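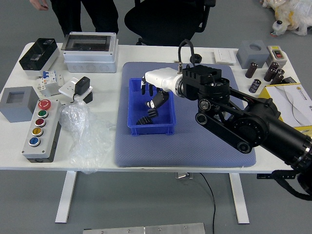
1 August 2025

Comparing the hand settings on the right arm, with the blue tray on the mat as the target. Same arm, same table, only the controller changes. First the old Viner controller, then the Dodeck one which came in March.

With Viner the approach from above is smooth but slow. The fingers close all at the same moment, and with small parts the thumb side arrives too early. I tried to lower the closing force from 2,000 to 1,678 (raw units, not newton). It helps a little. Below this value the fingers do not hold.

Dodeck is quicker to respond and I can set each finger alone. The wrist makes a short shake at the end of the move, I suspect the filter is still on the default value of 23. To be checked.
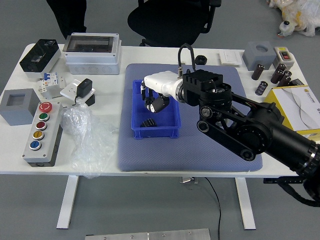
Fingers down in the blue bin, small black finned part on the floor of it.

The side walls are the real limit for both. If the hand comes down too near to a wall, the outer finger has no room to open. I moved the target point toward the middle and wrote the new offset in the Zista file, line 198. Please do not overwrite it.

Still open:
- the cable loop above the wrist, is it long enough for a full turn? I stopped before the end to be safe.
- the same test with the Coman fingertips, softer rubber
- repeat Dodeck with another filter value, and keep the capacitors for after that

Viner stays connected for tonight.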